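Flenolthorpe library to stay open late through the winter

2023-09-19

Readers, students and anyone who simply likes a warm place to sit of an evening will be glad to hear that the Flenolthorpe town library is going to keep its doors open until nine o'clock on four evenings a week, starting next month and running all the way through to the end of February.

The longer hours were agreed at a packed meeting in the reading room, where every chair was taken and a good many people stood along the shelves by the large-print section. It has been a long time since a meeting about opening hours drew that kind of crowd, and those who stayed to the end were rewarded with a vote in favor and the last of the lemon cake.

For as long as most of us can remember, the library has closed at half past five. That suited the town well enough when the mill was running and the early shift let out at two, but these days a great many people in Flenolthorpe work over in Praltari and don't step off the bus until the doors have been locked for half an hour. Parents have been saying so for years, and so have the students on the evening courses at the college, who have been doing their homework in the bus station coffee shop and, we hear, making one hot chocolate last a very long while.

A petition left on the front desk over the summer gathered nearly 1000 signatures, a fine showing in a town of our size. Plenty of the people who signed added a note in the margin. One asked for a place to read the newspaper that wasn't the kitchen. Another wanted to finish a family history begun before the grandchildren came along, and a third had written only "please," underlined twice.

The upstairs floor, which has been used mostly for storage since the roof was mended, will be opened up as a quiet study area with 43 seats. The old card catalog cabinets are staying where they are, you'll be pleased to know, and the long oak tables that many readers will remember from their own school days have been sanded down and given a fresh coat of varnish. The carved initials on the one nearest the window have been left alone. If yours are among them, they are still quite easy to read.

There will also be a block of 12 desks that can be booked ahead, for people who need to be sure of a spot before making the trip into town. Bookings can be made at the front desk or over the telephone, and a desk will be held for 30 minutes past the booked time before it is given to somebody else. There is no charge, and you don't need a library card to sit down and work, although the staff would dearly love to sign you up for one while you're there.

Downstairs, the children's corner will keep its usual hours, with one happy exception. Bedtime stories will be read once a week at half past six, and children are welcome to come in their pajamas. The first few weeks are to be given over to stories about bears, by popular demand - the demand having come mostly from the three-to-fives, who were asked for their opinion at story time and gave it very loudly.

The Mekonnen Bakery, across the square, has offered to keep its side counter open on the late evenings, so there will be soup and rolls to be had until eight. Food will still need to be eaten outside the library or in the front lobby, where a bench and two small tables are being put in. Drinks with a lid may be taken upstairs.

Getting home has been the other worry, and a fair part of the meeting was spent on it. The last bus toward Flusia now leaves the square at ten minutes to nine, and a number of people pointed out that a library open until nine isn't much use to a person who has to start packing up at half past eight. The bus company has agreed to move that departure to a quarter past nine on the four late evenings, with the same stops as before, including the one by the old toll house. New timetables will go up in the shelters before the change comes in. Riders who use the Praltari service won't see any difference.

The parking lot behind the library will be lit until half past nine, and the side gate, which has stuck badly every fall since it was hung, has been promised a new set of hinges.

Not everyone at the meeting was sure about the plan. A few people who live on the lane behind the library asked about noise and headlights, and they were given a fair hearing. It was agreed that the back door will be used only as a fire exit after six, and that the book return chute, whose clang is known to half the street, will be lined with rubber before the first late evening. One neighbor remarked that the chute alone made the whole meeting worthwhile.

The money for the extra hours comes partly from the town budget and partly from the spring book sale, which did better than anyone had dared to expect. Two new part-time posts are being added to the staff, both for evening work, and applications are being taken at the front desk until the end of the month. Experience in a library would be nice but isn't required. A fondness for people, a steady hand with the photocopier and a willingness to climb the stairs a great many times a night would all be looked on kindly.

The arrangement is a trial for now. Staff will be keeping a note of how busy each evening is, and another meeting will be held before the end of February to decide whether the hours should carry on into the spring. Anyone with thoughts on the matter can drop them in the wooden box beside the local history shelves, or tell whoever is at the desk.

In the meantime, there is still some lifting and carrying to be done upstairs. Readers with a free morning and a pair of sturdy shoes are invited to come along and help move the last of the boxes down to the basement. There will be tea, and quite likely more of the lemon cake. A few hundred duplicate paperbacks have turned up in those boxes as well, mostly mysteries and westerns with one or two cookbooks among them, and these will be put out on a cart in the lobby for anyone to take home in return for whatever coins they have in their pocket.

The library telephone will be answered until the new closing time on late evenings, and renewals can be made by phone right up to the last minute.

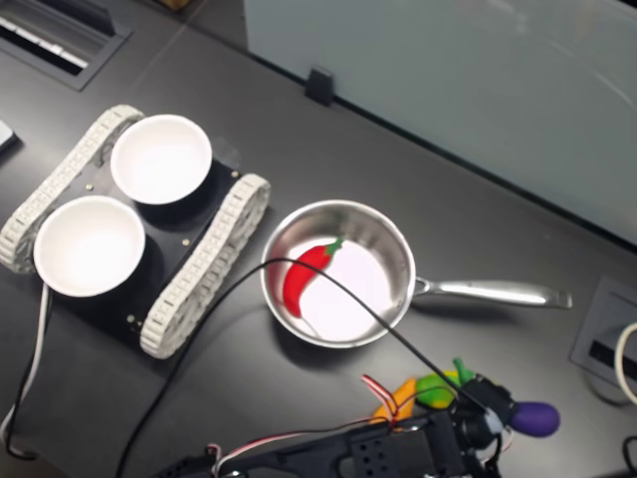 A dark tabletop with a pale partition panel and a slotted grommet in the corner.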